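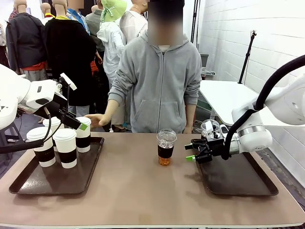

I have wanted to go to the Clarus open day for three years and every January something gets in the way, so when I finally had a free Sunday I was on the early bus with a notebook and no breakfast in me (on purpose!). For anyone who doesn't know it, Clarus trains people to run cafes. Once a year they open the doors, the classes carry on with visitors wandering through, and you drink far more coffee than you should.

Getting in was easy. You sign a sheet, pick up a sticker and follow the smell. The hall with the exhibitors is on the left and the training rooms run along the back. I'd say skip the hall at first and go straight to the back, it fills up by eleven and then you're looking at shoulders.

First stop for me was the Ellness roasting room. Lovely people, very loud machine. They were putting out a light roast from the new crop and a darker one they sell to hotels, and you could dip a spoon in both. The light one tasted like apricot jam to me, the woman next to me got black tea, and we had a very happy argument. I came home with a bag of the dark, which surprised me more than anyone.

Then the part I'd really come for, which was the session on takeout orders. You'd think there's nothing to learn about putting a lid on a cup. Oh, but there is. We were shown how to press a lid down all the way around and then run a thumb along the rim to feel for the bit that hasn't caught. We were shown where the sip opening should sit (away from the seam of the cup, which is where drips come from) and why the sleeve goes on before you pour. I have been doing all of this wrong at our church coffee mornings, every single time.

After that came trays. Hot cups in their sleeves together, cold drinks separate so the paper ones don't pick up wet bottoms, heaviest in the middle. If an order is split between two tables you set out both trays first and fill them side by side, and you read the order back before anything gets carried. I loved this. It's such a small job and there's so much care in it.

The trays themselves got a lot of attention from visitors, me included. Dark brown, plain, with an oval cutout to get your fingers through, and a bit of shine to them. I asked where they could be bought and was sent over to the Besnard stand, where they had the whole range from little ones up to something you could serve a turkey on. The middle size was 28 dollars. I stood there a good long while and then bought one.

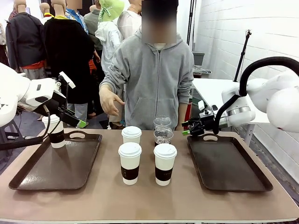

Ours has been in use every morning since last year's open day and it still looks new, wrote Plesance when I put a first version of this up on the club page, but dry it standing up, never flat, or you get a ring of water marks you can't shift. Good to know, and mine is now propped up behind the faucet.

Lunch was soup and a cheese roll in the canteen, perfectly nice, and the line moved fast. There's a milk steaming class right after, limited to 8 people, and I missed it by one place. If you want that one, put your name down the moment you arrive! I watched through the door for a bit and it looked like great fun, with a lot of shrieking from the jugs.

I finished with the iced drinks talk, which was better than I expected. The main thing I took away is to brew the tea stronger than you'd ever drink it hot and let the ice do the rest. Also that a domed lid gives you room for more ice, so use it.

Practical bits: entry is free, parking is not. Bring cash for the Ellness stand as the card reader kept dropping out. The coat rack is tiny. Strollers are fine in the hall but tight in the training rooms. The last bus back goes at 5:10 and it was packed, so aim for the one before.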